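Setting up the hand cell at Storkar: cable and grip check
Padmavathi Mathew, January 30, 2023

Before you start, lower the arm speed to 60. Put the yellow basket in front of the wire shelf and the banana to the right of it.

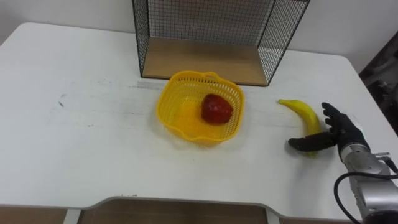
Check now the black cable at the wrist. It must hang in a free loop and not pull when the wrist turns. If it pulls, loosen the clamp and give it more length.

Next, close the fingers on the apple and lift it over the basket. 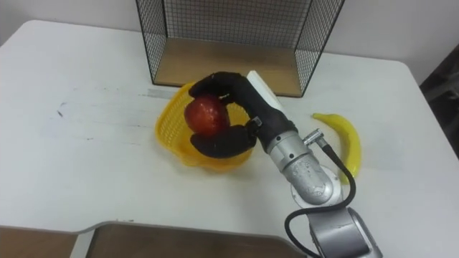 Hold for 6 seconds. If the fruit slips, raise the grip value from 500 to 562 and repeat the test.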